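4.2 What the word "handmade" covers

The labels Zukura, Zornerum and Wusteck all use the word "handmade" on their knitwear pages, and all three use it differently. Zukura applies it to any sweater whose panels were joined by a person at a linking machine. Wusteck keeps it for pieces in which at least one visible part, usually a collar or a cuff, was finished with a needle. Zornerum offers no definition at all, and our two written requests for one went unanswered. We doubt that shoppers see these differences, and the survey gives us little reason to change our minds.

The listings in our sample number 2763. Of these, 93 carried a statement about hand work that could in principle be checked against the garment itself, such as a stated number of hours or a named technique. The rest relied on mood words: "crafted," "heritage," "artisan," "made with care." A claim of that sort can't be wrong, and we have trouble seeing how it could be right either. Earlier work on fashion language has tended to treat such words as signals of quality that buyers learn to read over time. For this to hold, the words would have to vary with something. In our data they vary mainly with price, and the price is set before the copy is written.

We bought 52 of the listed garments and took them to the Dewan workshop, where two knitters examined the seams, edges and pattern joins without knowing the label or the price. Their agreement was weaker than we had hoped. They matched on 31 pieces and split on the others, most often over whether a neckband had been sewn down by hand or by a machine set to copy an uneven stitch. One of them remarked that a good linker leaves less evidence than a bad hand sewer. If trained eyes disagree this often with the garment turned inside out on a table, a customer looking at a product page has very little to go on.

Patterned knits raise a separate problem. Argyle is often sold as proof of skill because true intarsia diamonds take time to set up and leave many yarn ends to be woven in. The same look can be had from a jacquard machine with floats on the back, or from a print. The thin diagonal lines may be knitted in or added later, and from the front the two can be hard to tell apart (Figure 3).
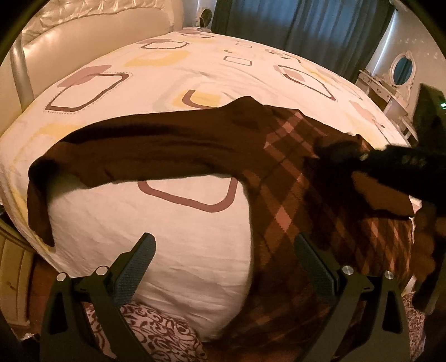 Figure 3. Brown argyle sweater with diamonds in rust and dusty pink.

None of the three labels says which method it uses for its diamond patterns. Wusteck's copy refers to "traditional construction," a phrase that would suit any of them. We asked the Dewan knitters to sort the patterned pieces by method from the front only, and both declined to commit on most of them. We take this refusal more seriously than the scores.

A defender of the labels might say that the word describes an attitude to making and was never meant as a technical term. Perhaps so. The price gap between listings with and without the word is still paid in money, and the return forms we collected in November show that some buyers took it literally. Section 4.3 looks at those forms, with the warning that people who send things back are a poor guide to people who keep them.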